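Search tickets
Enter ticket number or keyword
Go
Advanced search

Ticket 2967: Grip force readout drifts during open day demo
Product: Nonik hand-held gripper
Site: Tutcombe, main office floor
Priority: Medium
Status: Open, waiting on parts

Okay, writing this up while it's still fresh, so sorry in advance for the rambling. We had the Maradville group in for the open day and I was on the pick-and-hold table all afternoon. The Nonik unit did its first few holds with no complaints from me, and then a little after 2:30 the force number on the laptop started creeping up by itself. I wasn't squeezing any harder! The fingers were closed on a cup and I was standing there talking, and the raw reading went from around 887 to somewhere well past it, and kept climbing until the low-force warning band disappeared off the plot completely.

My first guess was the cable, because it's always the cable. I reseated it at both ends, restarted the logger and opened the fingers all the way. Zero looked good. Closed on the cup again and got maybe a minute of nice flat line before it wandered off. A visitor asked me if the number was supposed to do that (no) and I said we'd look into it (we are).

Next I swapped what I was holding, in case it was something about the load. We'd been using the clear square cup with the silver stepped piece inside, so I tried a plain foam block for a while. Same drift, only slower. Then I went back to the cup for the second half of the demo, mostly because people liked looking at it.

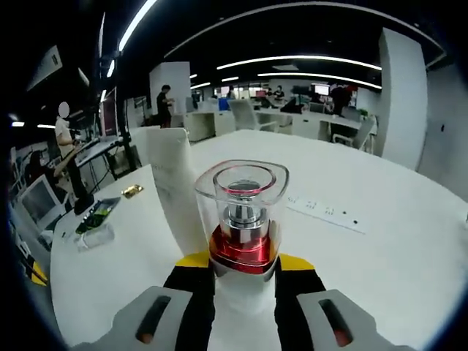

Cup with the silver piece in the fingers, yellow tips at the base. Demo table, Tutcombe.

Things I tried after that, in order:

- Re-zeroed with the fingers open. Helps for a minute or two.
- Dropped the logging rate. No change at all, so I put it back.
- Plugged the laptop into a different outlet on the table strip. No change.
- Loaded the Garcia calibration file from last month instead of the new one. Better! Still drifts, but it topped out just under 2,000 and stayed there.
- Left the whole thing sitting unloaded for 8 minutes while I got a coffee. Came back to a reading of zero, closed the fingers, and off it went again.

So the calibration file matters, but I don't think it's the whole story. My money is on the left finger pad sensor. When I pressed on that pad by hand the number jumped and took forever to come back down. The right one snapped back right away. I didn't want to pull the pads off in front of guests with the screws rolling all over the table, so I left that for later.

The demo itself went okay, by the way. I hid the force plot for the last group and just showed the holding part, and they had plenty of questions about finger shape and how heavy a thing you can pick up. Maradville would like to come back in the spring and try it themselves, so I'd really like this fixed before then.

Update, 5:40 pm: Pulled the left pad. There's a crease in the sensor film near the connector side. I pressed it flat and reran the hold test and it still creeps, so please order a replacement film (two if they're cheap). I tagged the unit and put it on the repair shelf with the old Garcia file still loaded. Don't overwrite that until somebody has compared it with the new one, please!

Recent tickets
Nonik gripper: right finger slow to open
Logger drops connection when laptop sleeps
Garcia calibration file missing from shared folder
Demo laptop will not see second display
Request: spare finger pads for Maradville visit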